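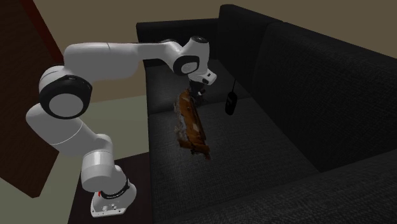 November, evening. Bled the radiators again. The hall unit gave air for 20 seconds, then water. System pressure had dropped to 0.9 bar, so I topped it up to 1.4 through the filling loop and closed both valves. Will read the gauge at 6 a.m. before the boiler fires.

The back bedroom is still the cold one. Supply pipe 58 C, return 31 C, which points to low flow. The lockshield was open only a quarter turn. Opened it to one full turn and left the thermostatic head on 5. After an hour the return was up to 39 C. Room went from 15.5 to 17. The Kolář valve on the landing weeps slightly at the gland nut. Nipped it up an eighth of a turn and put a paper towel under it.

Nawal Tahiri called regarding the inhibitor. She dosed hers in Druvinov last winter and has had no sludge in the filter. She uses one liter per 100 liters of system water. I have nearly 12 liters in each of the big radiators, less in the rest, plus pipework, so one bottle should cover it. Need to check the label before ordering.

Gas meter read and entered. Usage is up on last week, outdoor temperature down 5 degrees.

To do: new washer for the drain cock, foam sleeve for the pipe under the stairs, find the spare bleed key.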